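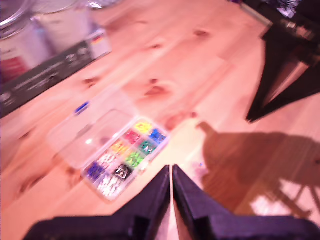
Pledance 10-Compartment Bead Organizer
Reviewed by Retno Ong, 06/12/2021
Rating: 4 out of 5

I bought this to replace a cookie tin full of zip bags. It is a clear plastic box with a hinged lid and ten compartments, and I keep one color of bead in each. With the lid shut I can still tell the yellow from the lime green, so no labels needed.

The lid opens all the way back and lies flat on the table, which I like, as my old one stood half up and tipped the tray. The latch is small and blue. It was stiff for the first 2 weeks and is fine now.

I poured 400 seed beads into one compartment and there was room left. Very small beads are the weak point. If you carry the box on its side, a few can get under the lid and end up next door. Mine had white ones in with the dark blue after a car ride. Larger beads stay put.

The dividers do not come out, so long findings and pliers have to go elsewhere. I paid 8 dollars at Fastdale and the shipping took longer than promised. I would buy a second one for my sewing snaps, but not for anything finer than a seed bead.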